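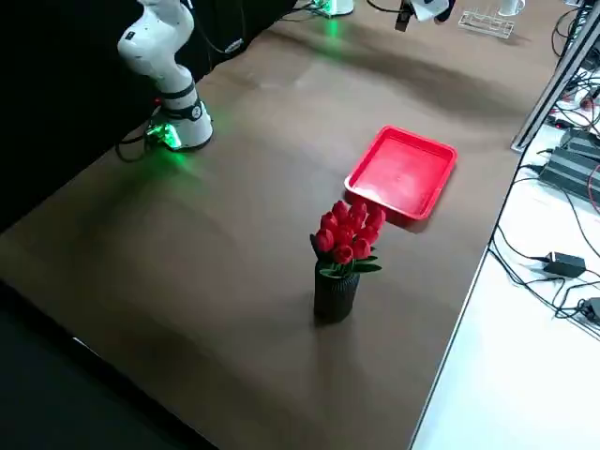
**Oiling a benchtop, how long between coats??**

**zanville_deb**
Redoing the kitchen bench in the unit, Zanville, west side so it cops the arvo sun. Sanded back the old varnish last weekend, took forever. Got a tin of Gritudis hardwax oil, the satin one. Tin says 16 hrs between coats. Bloke at the shop said leave it a full day. Want the kitchen back by the long weekend, who's right

**mallee_root**
Tin. Always the tin. Shop blokes say a full day for everything.

**offcut**
Depends what you sanded to. If you went past 120 it won't soak in much and sits on top going tacky. What grit?

**zanville_deb**
80, then 120, then a quick go with 240 cos it felt nicer. Is that bad

**offcut**
Not bad, just slow. Thin coats. Wipe off everything that hasn't gone in after 20 minutes, and I mean everything. Old t-shirt is fine.

**mallee_root**
240 is fine, I do all mine to 240 and never had a tacky one. People get too hung up on this

**offcut**
You're in a dry shed out in the mallee mate. She's in a kitchen with the kettle going.

**mallee_root**
Fair. Still fine tho.

**tidewrack**
Had the same trouble with our laundry bench, used the Bemness oil not the Gritudis. Third coat stayed sticky for a week. Ended up rubbing it back with a grey pad and a bit of metho, left it, good as gold after. Window open the whole time. Colour went a fair bit darker than the sample, just so you know.

**zanville_deb**
How many coats all up? Only got the one small tin, paid 90 bucks for it so not keen on a second

**offcut**
Two on top, one underneath. Do the underside, everyone skips it and then wonders why the thing cups.

**nullabor_nan**
Going to be the odd one out. Wouldn't oil near a sink at all. Did mine, black marks round the tap inside a year, ended up with poly. Not as pretty but I can leave a wet cup on it.

**mallee_root**
Poly chips and then you're sanding the whole lot again. Oil you just patch the bit by the tap

**nullabor_nan**
If you remember to. I didn't.

**tidewrack**
There's a long thread on the sink thing, post 1301 in the Nic Giolla finishes sticky. Worth a read, skip the argument in the middle.

**zanville_deb**
Ok read it, skipped most of the argument. Going with oil, will keep a bit back in the tin for teh tap end. First coat on now. Smells like a cricket bat in here

**offcut**
Lay the rags out flat outside when youre done, don't bunch them up in the bin. They can catch fire on their own.

**zanville_deb**
Oh. They were in the bin. Going out to the clothesline now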